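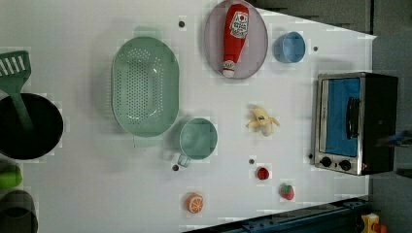 Green slotted spatula and oval colander, white table.

6 April 2024
Glaze shed, Broltport

Trokness white again. Rui brought back the leaflet from the supplier day and wants us to switch the dipping buckets over to Pullen, the new suspension additive. The leaflet says glaze "stays perfect all season". I would like to know whose season. Ours runs from January until somebody forgets to put a lid on.

Set up two buckets from the same dry batch, same water, same sieve. Bucket A got our usual bentonite and a pinch of Epsom salts. Bucket B got Pullen at the leaflet dose. Clementina weighed, I mixed. Left both to sit while we cleared the damp cupboard, which took longer than it should have because of the mugs with no names on the bottom.

Flow cup after stirring: A ran through in 26 seconds. B was close enough that I wouldn't argue over it. Bear in mind that my thumb is the valve and Clementina's phone is the timer, so I don't trust a small difference in either direction.

Feel on the stick: B is slippery. A drags a bit. Rui says slippery is better. He didn't say better for what.

Dipped test tiles in each, Lobo clay, bisqued on the last slow firing. B went on smooth and looked lovely wet. A had one drip on the lower corner, which I'm putting down to me lifting it crooked. Both chalked over in a normal sort of time. Scratched through with the needle tool and the thickness looks the same by eye, for whatever an eye is worth on a white coat over a buff body.

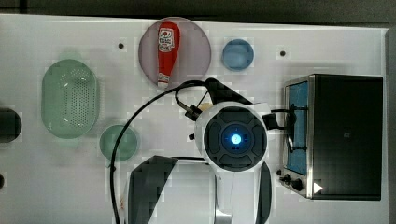

Thickening and settling keep getting talked about as one thing in this shed, and they aren't. A glaze can be thick in the bucket and still drop its silica to the bottom like a brick. It can also look like milk and hold up for weeks. What we want for dipping is something that gels when left alone and loosens when it's moved, and then sets up again on the pot before it can run. Anyone who's fought with a bottle of ketchup, like the red one lying across the pink plate, knows the first half of that: it sulks, you shake it, it lets go. The second half is the part the leaflet skips. How fast does B firm up again after stirring? If it's slow, we'll get runs on the big platters no matter how nicely it coats a tile.

So, tried the swirl test. Stir hard, pull the stick, watch for the moment the surface stops and bounces back a little. A stopped and bounced. B coasted, slowed, and I couldn't see a bounce at all. Repeated with Clementina watching and me saying nothing beforehand. She thought there might have been a small one in B. I did not see it. Writing down "maybe".

Wing-sze came through and pointed out that the leaflet dose assumes fairly hard water, and ours is off the roof tank. Fair point, and possibly the whole answer. Epsom salts in A would cover for soft water and B had nothing in it to do that job. I should have thought of this before mixing. It also means today's comparison isn't really fair to Pullen, which annoys me, as I was enjoying myself.

Cost: the sample jar is 500 g and free. I haven't seen a price for the next one. Rui thinks it's reasonable. Ask him for it on paper.

Colour: no opinion until fired. Last time we were told an additive "burns out completely" we had pinholes on every rim and a week of people blaming the kiln. Tiles are on the middle shelf, marked A and B in iron oxide on the back. Please don't move them to fit a teapot in.

To do
Leave both buckets lidded, no stirring, until the next glaze day, then check for a hard layer with the stick before anyone helps by mixing them.
Make a fresh B with a pinch of Epsom salts and repeat the swirl.
Dip something big and vertical. Tiles flatter everything.
Find the proper flow cup. Pretty sure it's holding brushes by the sink.

Not switching the main buckets yet.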